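Support request 2,001 - Play food set, pieces not matching the set card
Opened by: Mared Harries, Cledach Toy Library
Handled by: Herman Mangundap, Hopkin Customer Care
Product: Rimulura pretend fruit and tableware
Status: Waiting on customer

Mared Harries wrote:
Hello there, and I do hope this has come to the right inbox, as the form on your site kept sending me back to the page about prams. We run the toy library at Cledach and bought the Rimulura set for the little ones' table, where it has been a huge favourite (the pretend café has never been so busy!). My trouble is with the set card. Ours lists the grapes as purple and the plate as yellow, and we have green grapes and a pink plate. I wouldn't normally fuss over a colour, but we check every loan back in against the card, and our newer helpers keep marking the set as incomplete and putting it on the repairs shelf. Have we been sent someone else's pieces, or is the card wrong? I've looked inside the lid and under the tray and can't find a second card anywhere.

Herman Mangundap replied:
Hi Mared, thank you for such a thorough note, and I'm delighted the café is doing well. There were two colour runs of this set and the cards did get swapped in some of the cartons that went out through our Grellcombe warehouse, so I suspect your pieces are fine and the card is the odd one out. Could you please check three things for me?
1. The batch number on the bottom of the box, near the barcode.
2. Whether the star fruit is yellow or orange. The run with green grapes has the yellow one.
3. Whether the grapes are all one bunch. They aren't meant to come apart, so if any have worked loose please take them off the shelf and let me know straight away.

Mared Harries wrote:
Batch 200, and the star fruit is yellow. The grapes are in one bunch and I gave them a good tug to be sure. 

Herman Mangundap replied:
That settles it, thank you. Those are the right pieces for batch 200 and the card belongs to the other run. I've asked for 5 corrected cards to be posted to you so you have spares, and they should arrive within 12 working days. In the meantime, please cross out the two colours on the old card and write in green and pink. I'll leave the ticket open until you tell me the new ones have turned up.

Attachments (1)
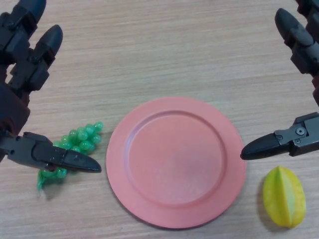
Green grapes, pink plate and yellow star fruit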